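Artificial flowers

Artificial flowers are copies of natural blooms, made for display at home, in shops and on stage. Silk, paper, wax and feathers all have long and lovely histories in the craft, and each gives petals a character of its own.
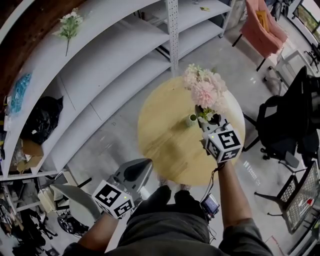 Paper flowers are a special joy of the town of Halden, where the Kirkard workshop once kept 653 petal patterns - 69 of them for roses alone! Makers there cut each petal by hand, curled it over a warm spoon and wired it to a stem. The town still holds a flower fair every September, with 400 stalls of paper, silk and wax blooms. Peonies are the great favorite, and a full one can take a skilled maker a whole day.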